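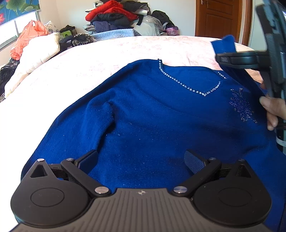

Flisetti says to fold beaded knits with the decorated side in, and I would start there before changing anything else. The original post, for anyone arriving from search:

Folding a V-neck sweater with rhinestones on the collar
Posted by lerow_13, 8 October 2025

Blue knit, fuzzy, rhinestones along the V-neck and a bead and sequin flower on the chest. I fold it on the bed, sleeves to the back, then in thirds. By the time I need it again the beads have pulled threads on the front. It has been in the drawer since July. Also, it pills. Is there a fold that keeps the beads off the knit, and can I shave it?

Flisetti
Lay it face up and smooth out any diagonal fold at the neckline first. Put a sheet of plain white tissue over the chest, large enough to cover the collar stones. Bring the sleeves across on top of the tissue, then fold the hem up to the shoulders. The beads then touch paper only. Do not hang it. The weight of the trim stretches the neckline.

Yeh
Agree on the tissue. For pilling, use a fabric comb and keep it 4 inches away from the flower and the stones. An electric shaver can catch a sequin thread, and one cut thread may release a whole row. Lint is a separate problem. Tape takes it off, but pat, don't drag. Store it on top of the stack with nothing heavy over it.

narnero2640
i just turn mine inside out and roll it. never had a problem but mine only has sequins

Flisetti
Inside out works for snagging other clothes. The beads still rub against the sweater's own back panel, so add the tissue inside.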